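Quick notes from the Hirneren open day, typed on the train so excuse the mess. Went Wednesday. Doors at 2, hall already packed, coffee gone.

Started at the Endgate stand. Shelf stocking. Cans fine, bags of chips no good, they crumple and the arm just waits. Pimentel had a floor scrubber, pretty slick – but we've had those for years. Roughly 40 people watching it go around a pillar.

Best talk was Spyros Andreadis on laundry and beds. Soft stuff is the hard stuff, he says. A shirt never lands the same way twice, so teh machine has to work out what it's looking at before it can pick up a corner. 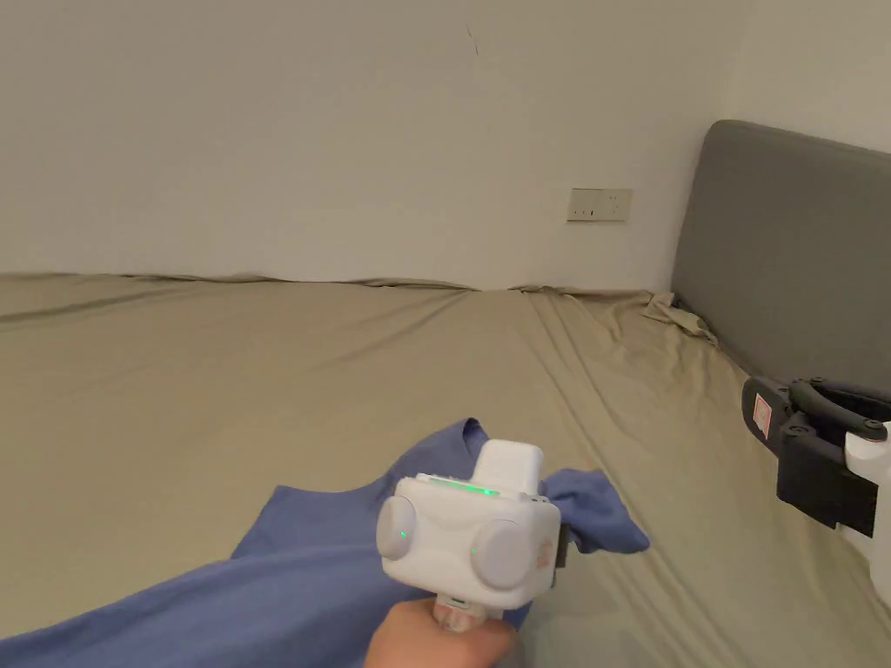 Can a machine fold a basket of clean clothes at home yet?
Slowly, and with somebody close by to fix the ones it drops or bunches up.

Nendmont had a dish loader in the back room, line too long, skipped it. Asked about prices at two stands and got a brochure both times. For a shop floor I'd look at the scrubber now and wait on teh rest. Might go again in April if they open the test kitchen.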